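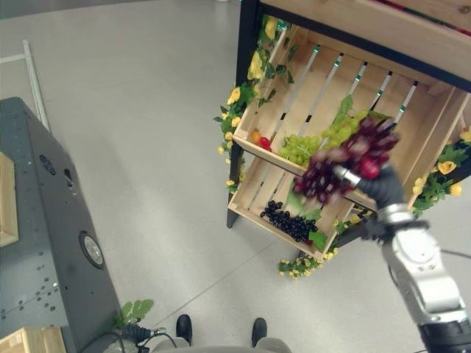 Ticket 493 - Fruit stand task, handling rules
Project: Trultia
Site: Nallirora
Opened: May 14, 2026
Status: open, waiting on Naltitus

Reported problem
Bhat's handling sheet says the arm must "pause and settle" before any bunch of grapes is moved between crates. The site wants to know if the runs comply. I can't tell them, as the sheet never says how long a pause is or what counts as settled.

Checked so far
Read the sheet twice. Rule 6 limits arm speed near the stand but gives the limit as "gentle". Rule 9 says to keep the gripper clear of fruit that isn't being picked. With red and green grapes sharing the upper crate, I doubt anyone tried that one before writing it down.

Asked Naltitus for the speed setting used. They sent back "default". Default on which version?

Compared the approach from the right with the rule on clearances. The fingers point at the green grapes and the dark red bunch is right beside them, so any fixed gap generous enough to please the sheet would rule out the pick altogether.
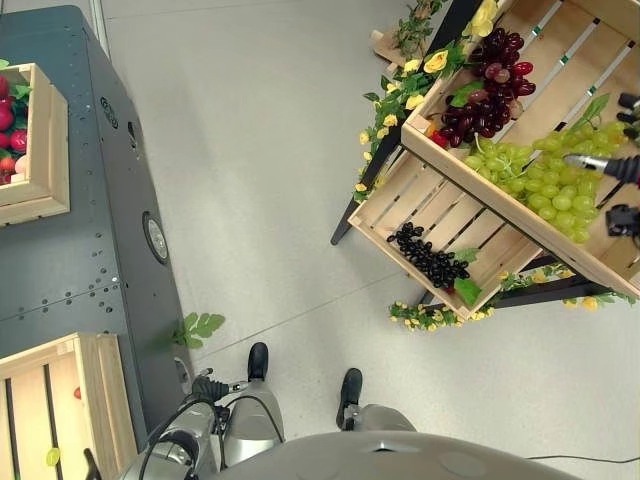
Floor and cables
The sheet wants the floor "free of loose items" before the robot takes a step. There is a sprig of fake leaves at the foot of the metal cabinet. Pass or fail? Depends who is asked - I had 2 answers from the same site. I've put it down as a fail until the wording changes.

Next steps
Naltitus to send the speed as a number, with the software version.
Bhat to rewrite rules 6 and 9 with limits that can be measured.
Site to clear the floor and log it before each run.

Not closing this on a promise of a revised sheet in June. Send the draft and I'll check it against the stand.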